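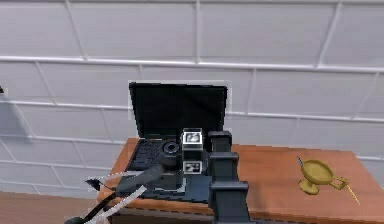
시뮬레이션에서 모은 데이터만으로 학습한 정책을 직접 만든 팔에 바로 올려도 됩니까?

권하지 않습니다. 우리 팔에서는 관절 유격과 케이블 장력 때문에 같은 명령을 줘도 끝단이 매번 조금씩 다른 곳에 섰고, 시뮬레이터는 그 차이를 모릅니다. 실물에서 따로 보정한 뒤 저속으로 확인하고 쓰십시오.

분류: 공유 작업실 > 로봇팔 자작 > 데이터 카드

Grorulell 책상 작업 데이터

개요

Grukdale 공유 작업실에서 만드는 소형 로봇팔 Grorulell의 시뮬레이션 데이터입니다. 팔을 조립하는 동안 제어 코드와 마커 인식 코드를 먼저 돌려 보려고 모았습니다. 처음 계획서에는 "실물 제작 전에 정책을 완성한다"고 적혀 있었는데, 그 문장은 지웠습니다. 완성된 정책은 아직 없습니다.

작성: Piret Adomaitis
장면과 렌더링: Hermenegildo Ventura
실물 팔 제작: Austra Avotiņš
마지막 수정: 2026년 7월 6일 월요일

들어 있는 것

에피소드 76개. 이 가운데 29개는 조종자가 중간에 포기한 것입니다. 지우자는 의견도 있었지만 실패 기록이 빠진 데이터 카드를 하도 많이 봐서 남겨 두었습니다. status 항목이 abandoned인 것을 걸러 내면 나머지만 쓸 수 있습니다. 성공 여부는 조종자가 직접 적은 값이라 기준이 들쭉날쭉합니다. 물체 옆에 손끝이 닿기만 해도 성공으로 적은 날이 있습니다.

에피소드 하나는 길어야 최대 60초입니다. 각 폴더에는 렌더링 영상, 관절 각도, 명령 값, 마커 자세 추정치가 있습니다. 영상과 관절 기록은 시작 시각이 어긋난 경우가 있으니 파일 이름 순서를 믿지 말고 timestamp 열로 맞추십시오.

장면

나무 책상 하나에 검은 노트북과 금색 램프 모양 그릇이 놓이고, 뒤는 옅은 회백색 타일 벽입니다. 타일 줄눈이 규칙적인 탓에 특징점 추적기가 벽을 너무 잘 잡습니다. 위치 추정 점수가 높게 나왔다고 좋아하기 전에 벽을 단색으로 바꾸고 다시 재 보십시오. 우리는 그렇게 했고 점수가 눈에 띄게 떨어졌습니다.

그릇 모델은 Hermenegildo가 예전에 만든 것을 가져왔습니다. 손잡이와 가는 부분이 있어 파지 시험에 좋다는 주장인데, 충돌 형상은 볼록 껍질로 단순화되어 있습니다. 손잡이 안쪽 공간이 물리 엔진에서는 막혀 있다는 뜻입니다. 손가락을 고리에 넣는 동작을 이 데이터로 배울 수는 없습니다.

노트북도 비슷합니다. 화면 경첩에 넣은 마찰 값은 어디서도 잰 적이 없습니다. 화면을 밀어 움직이는 동작을 연구하려는 분은 값을 직접 재서 바꾸십시오. 설정 파일에서 hinge_friction을 찾으면 됩니다.

마커

그리퍼 근처 블록에 흑백 사각 마커를 붙였습니다. 렌더링에서는 테두리가 선명해 검출이 쉽습니다. 실물에서는 종이에 인쇄한 마커가 작업실 조명을 반사해 자주 놓쳤고, 무광 스티커로 바꾼 뒤에도 팔이 빠르게 움직이면 번졌습니다. 시뮬레이션 검출률은 코드가 돌아가는지 보는 용도로만 쓰고, 성능 수치로 인용하지 마십시오.

실물 팔의 현재 상태

Austra가 만든 시제품은 이번이 5번째입니다. 앞선 것들은 팔꿈치 브래킷이 갈라졌거나 어깨 모터가 자기 팔 무게를 오래 버티지 못했습니다. 지금 것은 Marchetti 감속기를 넣어 처짐이 줄었습니다. 대신 방향을 바꿀 때 걸리는 소리가 납니다. 소리만 나는 건지 위치도 튀는 건지는 아직 재지 못했습니다.

케이블은 여전히 골칫거리입니다. 시뮬레이션의 케이블은 모양만 있고 힘을 전하지 않습니다. 실물에서는 손목을 끝까지 돌리면 케이블이 팽팽해지면서 팔뚝을 당깁니다. Parvaneh Hassanpour가 여유 길이를 늘려 다시 배선했더니 이번에는 늘어진 부분이 책상 모서리에 걸렸습니다. 클립 위치는 7월 안에 다시 정할 예정입니다.

쓰는 법

1. 저장소를 받고 config 폴더에서 장면 파일을 고릅니다.
2. check_time을 돌려 어긋난 에피소드 목록을 만듭니다.
3. abandoned 에피소드를 포함할지 정하고, 결과를 공개할 때 어느 쪽이었는지 적습니다.
4. 실물에 옮기기 전에 관절 한계를 자기 팔에 맞게 고칩니다. 기본값은 우리 팔 기준이고, 그마저 어깨 관절은 이전 시제품 값입니다.

비상 정지 스위치가 없는 팔에는 4번까지 했더라도 연결하지 마십시오.

알려진 문제

- 조종자가 두 명뿐이고 둘 다 오른손잡이입니다. 접근 방향이 한쪽으로 쏠려 있습니다.
- 조명 조건이 한 가지입니다. 무작위 조명 옵션은 있지만 그림자가 깨져서 꺼 두었습니다.
- 그리퍼 접촉력 값은 믿지 마십시오. 물체에 닿기 전부터 0이 아닌 구간이 있습니다.
- Indanwood 작업실에서 같은 설정으로 돌렸을 때 관절 궤적이 우리와 달랐습니다. 물리 엔진 버전 차이로 의심하지만 확인은 못 했습니다.

평가 수치를 싣지 않은 이유를 묻는 메일이 종종 옵니다. 같은 책상, 같은 물체로 학습하고 시험한 숫자는 우리도 갖고 있습니다. 다른 책상에서 잰 숫자가 생기면 그때 함께 올리겠습니다.

오류 제보

이슈 게시판에 에피소드 번호와 엔진 버전을 함께 적어 주십시오. 답은 주로 Lucimara Andrade가 합니다. "학습이 안 됩니다"라고만 쓰인 글은 닫습니다.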